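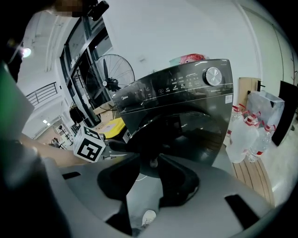

*Front loader, dark grey. Control strip along the top of the machine, program knob at the right-hand end.*

## Monthly clean for a front-loading washing machine

Applies to the front loaders in the Mudetti flats and the ground-floor laundry. The Statilard top loader has its own sheet. Last revised Wed 28 April.

You will need:

- a shallow tray and an old towel
- two microfibre cloths
- a soft toothbrush
- washing-up liquid
- one sachet of drum cleaner (Mindier or similar, unscented)

### 1. Control panel and knob

Switch the machine off at the wall. Wring a cloth out in warm water with one drop of washing-up liquid and wipe along the panel from left to right. Do not spray anything straight on to it – liquid creeps in behind the knob. Go round the base of the knob with the dry toothbrush, then buff the glossy strip with the second cloth. Leave printed labels and stickers in place. Cream cleaner dulls a gloss finish and must not be used on any part of the front.

### 2. Detergent drawer

Pull the drawer out to its stop, press the release tab and lift it clear. Soak it in hot water for 15 minutes. Scrub the softener compartment, where the residue is thickest, and brush the roof of the drawer housing as far back as the bristles reach. Refit the drawer and check that it runs freely.

### 3. Door seal

Peel back the lip of the rubber seal and wipe the full circle, including the fold at the bottom. Remove hair, coins and grit by hand. Black spotting that does not lift with washing-up liquid should be noted on the Assefa maintenance form. Bleach is not to be used on the seal.

### 4. Pump filter

Do this only when the drum is empty and any water has cooled. Put the towel down and the tray on top of it. Open the flap at the foot of the machine, drain through the small hose if one is fitted, then turn the filter anticlockwise a little at a time. Rinse it under the tap, clear the cavity and screw it back in until it is hand-tight. Models without a front flap need the manual.

### 5. Drum

Restore the power. Put the sachet in the empty drum and run the drum-clean program. If the model has none, use the longest cotton program at the highest temperature, with no more than 1,000 rpm on the spin. Look at the filter flap during the first fill – a drip there means the filter is cross-threaded. Stop the machine, drain it and refit the filter.

Afterwards leave the door and the drawer ajar for at least 4 hours.

### Intervals

| Part | How often |
|---|---|
| Panel and knob | weekly |
| Drawer | monthly |
| Seal | weekly, full clean monthly |
| Filter | monthly |
| Drum | monthly |
| Inlet hose check | every January |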